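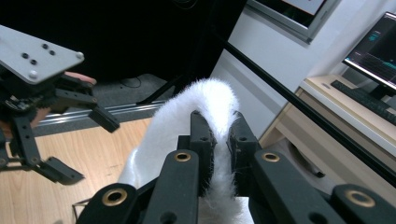
Right gripper holding a fold of the white cloth, left gripper free.

Jan 6, 2018

Notebook, two-hand cloth demonstrations, fluffy set.

Continuing from the October notes. The question is still the same one: does the policy do better if the person who demonstrates always pinches the cloth the same way, or if we let the pinch vary? In October we used only flat cotton pieces and the difference was small enough that I did not want to write it in the report. Solveig Fjeld proposed to repeat it with long-pile material, where the edge is hard to see for the camera and the grip goes in deep before the fingers meet anything firm.

Plan for this set is 200 demonstrations in 4 blocks. In blocks A and C the pinch is fixed: take the narrow end, fingers perpendicular to the fold, close fully. In blocks B and D the demonstrator chooses freely. Between blocks we stop for 20 minutes, otherwise the hands become tired and the later motions get slower, and I saw this clearly in the October curves before I understood what it was.

Notes on method, so that the next person does it the same:

Start with both grippers open and held above the table. Wait for the tone. The first closing must be done by the right hand. The left hand may move but should not touch the cloth until the right one has lifted it. If the left touches first, mark the demonstration and go on, do not repeat it immediately. We repeat all marked ones at the end of the block.

Lift slowly. With the long fibers there is a moment when the fingers are closed on fur only and the base cloth is not held. From the finger position it looks almost like a good grasp, only the opening is a bit smaller. I want to use this as a label. For now I write it by hand as "fur only" in the log sheet, and later I compare with the opening width from the Memell encoder files.

The finger width is the part I am most unsure about. On flat cotton a closed grasp and an empty grasp are separated well and one threshold is enough. With pile they overlap. I tried to move the threshold on the Brastia recordings and whatever I gain on missed grasps I lose again on false ones. Maybe the width alone is not sufficient and we need to look at how it changes during the last part of the closing – the compression of the fibers should be visible as a softer slope. Solveig thinks the slope will depend too much on how fast the person squeezes. She may be right, but the speed is also recorded, so it can be divided out.
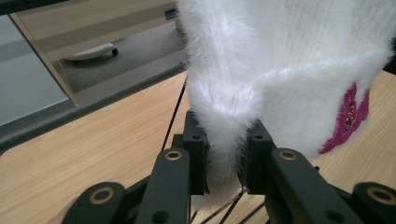
Vertical holding by the narrow end is what I count as the reference grasp for blocks A and C. The weight of the piece hangs mostly on one side, so it turns a little around the fingers if one accelerates sideways. In the fixed blocks I ask to move first up and then across, never diagonal. In the free blocks I say nothing about this.

One problem with the analysis which I should have seen earlier: the pile covers the fingertips in the wrist view when the material bulges upward. The contact point is then only guessed by the tracker. For the frames where the confidence falls under the limit I now keep the last good value and write a flag, before I was interpolating and it made very smooth and very wrong paths. The old Burkwood script still interpolates! Do not use it for this set. The corrected one is in the same folder with "hold" in the name.

Training will use the same settings as for flat cotton. I know that more steps would probably help on this material, but then we cannot compare. If there is time we can do a longer run after, separately, and not put it in the same table.

Evaluation: four starting poses per policy, same poses for fixed and free. Success means lifted by the base cloth and held until the second tone. "Fur only" counts as failure also when it does not fall.

To do:
check clock offset between left and right before block A
print new log sheets with a column for "fur only"
ask Barbier if the spare finger pads have the same surface as the present ones
send the slope plots to Solveig

My expectation, written before the training so I cannot change it after: free pinch will be better from unusual starting poses and fixed pinch better from the usual one. If fixed wins everywhere I have to think again about the October result.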